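Bottles and the Mesh Basket
Gallery, posted in February
Gromlow Household Notes

Plastic bottles take up more room than anything else we throw out. A dozen empties will fill a kitchen bin that would otherwise last most of the week, and most of what fills it is air. This gallery covers the bottle round: clearing the empties off a flat surface and getting them into one lined basket, ready to be carried out.

The setting is small. The walls have strawberry paper on them and the surface is pale, with a gray print of ferns and leaves. We used a round wastebasket with a clear bag folded over the rim. Clear bags are what our hauler, Mamitz, asks for with bottles, and they charge a sorting fee of 2 dollars a bag when they can't see what is inside. 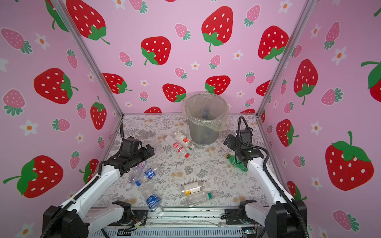

The basket came from El Ouafi, a housewares shop that closes at 5 in the afternoon and keeps its baskets on the back wall. We looked at three kinds before settling on this one. Solid plastic was cheaper, but the bag tended to trap air against the sides and ride up as it filled. Wicker looked nice and snagged every liner we tried. With mesh the air goes out through the sides and the bag settles down where it should.

Liners come in rolls of 20 from Toltosetti. We buy the size above the one printed on the basket's tag. The extra length gives a wide fold on the outside, and a wide fold stays put when a bottle is dropped in at an angle. The narrow ones slide in after the second or third bottle and have to be fished out.

Order of work, as we do it now:

Fold the liner over first and press it down to the bottom by hand.
Large bottles go in before small ones.
Caps stay on. Mamitz takes them that way.
Labels stay on too. We used to peel them and stopped.
Anything with liquid left in it goes to the sink.

Laying bottles flat wastes some space compared with standing them up, but a standing bottle holds the next one out. After a few weeks of trying both we let them fall how they fall and give the basket a shake when it looks full.

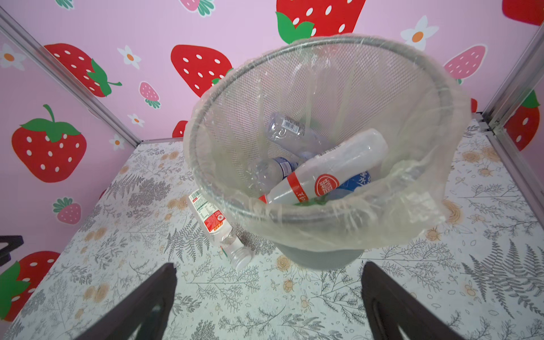
Four bottles in the lined basket, one still on the floor to the left.

The mesh does dent. Ours has been dropped on the back steps and the base needed pushing flat again with a thumb. It rinses clean under the outdoor tap, and we leave it upside down overnight before putting in a new bag.

By our own tally the household went through about 80 bottles over the winter. Gromlow's building as a whole passed 1,000 in the same stretch, going by the sheet in the hallway. Bags are collected from the side gate at 7 in the morning and should be tied before they go out.

Next gallery: jars and lids.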